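So I've been on the returns side at Bretelent for five years now, and up until July my whole job could be summed up as "take the thing out of the bin, look at the thing, put the thing somewhere else." Bottles, cans, odd bits of plastic. You get fast at it. You also get a sore shoulder, and I've got the heating pad to prove it.

Then the arm came. Management calls the project Skillero, and we just call it the arm. My lead, Samran Petchrat, got us all together at 8 in the morning with bad coffee and said no jobs were going away, and I'll admit I spent most of that meeting looking at the exit sign and doing math about my rent.

What changed first was the pace. I used to pick about 700 pieces on a good shift without thinking. Now the arm does the picking and I do the thinking, and wow, is thinking tiring! It wants to know which side of a thing to grab. It wants to know what to do when two things are lying right up against each other. I never had words for any of that. My hands just knew, and I had to stand there wiggling my fingers at Pichit Yensuk from the tech team going "well, you kind of come in from the side and, you know, scoot it."
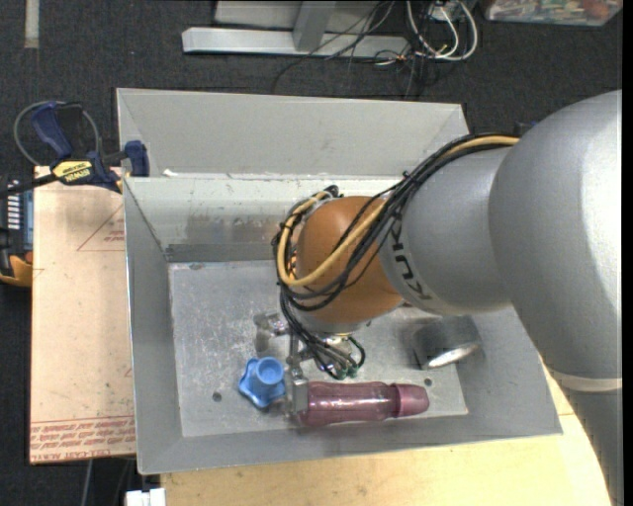

Pichit was good about it, I have to say. He wrote down "scoot" and asked me to show him again, slower. I've had bosses at other places (looking at you, Trestatar) who never once asked how I did my job, so it felt pretty strange to have somebody taking notes on it.

The shoulder is better. I sleep on my left side again, which my husband has heard way too much about. I'm also on a slightly higher pay grade, though it took 2 forms and a lot of reminding to get it.

But I miss the talking. When we all picked side by side you'd hear about everybody's kids and everybody's transmission trouble, and the hours went by. Now I've got a screen and a stop button, and the next person is way down the row with a screen of their own. We've started taking lunch together on purpose – it used to just happen.

Samran asked if I'd train the new group over at the Thepsuriya building and I said yes before I'd really thought about the drive. I start there next month. If anybody reading this has done the same kind of switch, tell me how you explained the hand stuff to people, since I'm still stuck on "scoot."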